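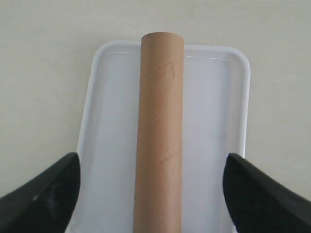

Motgate Household Sorting Words is a small dataset of short written answers in which people say how they would name and throw away common things from the home. It was made for researchers and teachers who study how the same object gets different names in different kitchens. A plain brown cardboard tube is a good case to begin with: in our answers it is called a roll, a core, a tube, an inner, and several times only "the cardboard". All of these names are kept as the writers gave them. We did not choose one correct name, and we ask users of the data not to do it in our place without saying so.

Contents of this file

What is in the data
How the answers were collected
Fields
Labels
Cleaning
Suggested uses
Uses we do not suggest
Known problems
Versions
License and contact

What is in the data

The current version has 409 answers. Each answer is a text of one to six sentences, written in English by an adult living in Motgate or in the villages near it. Many writers have another first language, and we think this is a strength of the data. Spelling mistakes were kept. Where a writer used a word from another language, the word stays in its place and a short note in the field "gloss" explains it.

The answers cover 30 object types. Paper and card make the biggest group, then plastic packaging, glass, metal, textiles and food waste. There is also a small group named "other", where we put candles, corks, broken cups and similar things which did not fit well anywhere.

How the answers were collected

The answers come from paper forms. A form gave the writer a short situation, for example "You have finished the kitchen paper and only the middle part is left", and then asked two things: what do you call it, and where do you put it. We tried not to name the object in the situation, but this was difficult and we did not always succeed. In the form for jar lids the word "lid" appears, and as a result almost every writer used it. Please be careful with this item.

The forms were left at the library on Stedberg Road and at two evening language classes. Writers had around 30 minutes, but most of them finished much earlier. They could skip any item. They were told that the texts would be published without names, and they signed a separate sheet which is stored apart from the forms.

Collection was open from March until September. Motgate changed its bin colors in June, so the answers from before and after this month do not describe the same system. The field "period" tells you which one applies. This is the most important field in the whole dataset and it is easy to overlook.

Fields

id: a number with no meaning, only for reference
object: the object type, in lower case
name_used: the name or names the writer gave, separated by a semicolon
text: the full answer
destination: where the writer says the object goes
gloss: explanation of words not in English, often empty
period: old or new, see above
site: library or class
first_language: as the writer gave it, may be empty

All files are in UTF-8 and the fields are separated with tabs. We used tabs and not commas because writers like commas very much.

Labels

The field "destination" was filled by hand after reading each text. There are 9 possible values: paper, plastic, glass, metal, compost, textile bank, general waste, reuse, and unclear. Two people read each answer separately and then compared. When they did not agree, they talked about it, and if there was still no agreement the value "unclear" was given.

The value "reuse" needs some words. Writers were very creative here, more than we expected. For cardboard tubes they wrote about storing cables, starting seeds, rolling up posters and children's drawings, and making a tunnel for a hamster. For glass jars they wrote about screws, buttons, rice and soup. If a writer mentioned both reuse and a bin, for example "I keep one or two and the others go to paper", the label is the bin and the word "reuse" stays only in the text. We are not fully happy with this rule — a second column would be better — and we may change it in a later version.

Cleaning

We typed the forms exactly as they were written. After typing we removed telephone numbers, house numbers and names of neighbors. Neighbors appear more often than you would think in a dataset of this kind, usually in connection with glass. A removed part is shown as three underscores.

Empty forms were thrown away. Forms with drawings but no text were scanned and are kept at the library, but they are not part of this release.

Suggested uses

Study of everyday naming and how it varies between speakers.
Reading material for adult language classes, at lower intermediate level or above.
Small classification exercises, where students try to predict the destination from the text.
Preparing recycling leaflets with words which people use at home.

The Zosetti reading circle used an early version for a class on materials, and their worksheet is in the folder "extras". It refers to the old bin colors.

Uses we do not suggest

Please do not use these data to say how much people recycle. The texts show what a person writes on a form in a library, and what happens later at the bin is a different question. Please also do not compare the language groups with each other, as some of them have very few writers.

The labels are not advice. Rules for waste are different in each town, and the rules of Motgate have some details which would surprise a visitor.

Known problems

The situation for tea bags was printed with a line missing on part of the forms. These answers are marked "short form" in the gloss field.

The answers from the language classes are longer than the answers from the library. Teachers encouraged full sentences, and it is visible.

"Tin" and "can" were typed as the same word in version 1 by mistake. This was repaired, but if you have the old file please delete it.

Handwriting was sometimes hard to read. Words of which we are not sure have a question mark in square brackets after them.

Versions

Version 1: first release, old period only.
Version 2: new period added, tin and can repaired.
Version 3: gloss field added, with much help from the Mughal Street evening class, where several of the languages were spoken in one room.

License and contact

The texts and labels may be used and shared for any purpose if the dataset is named. A simple line is enough: "Motgate Household Sorting Words, version 3". The worksheet in "extras" has its own conditions, written on its last page.

If you find a mistake, please leave a note at the library desk with the id of the answer and the correction you propose. Corrections are collected and added together when a new version is prepared — small typing mistakes will wait until then.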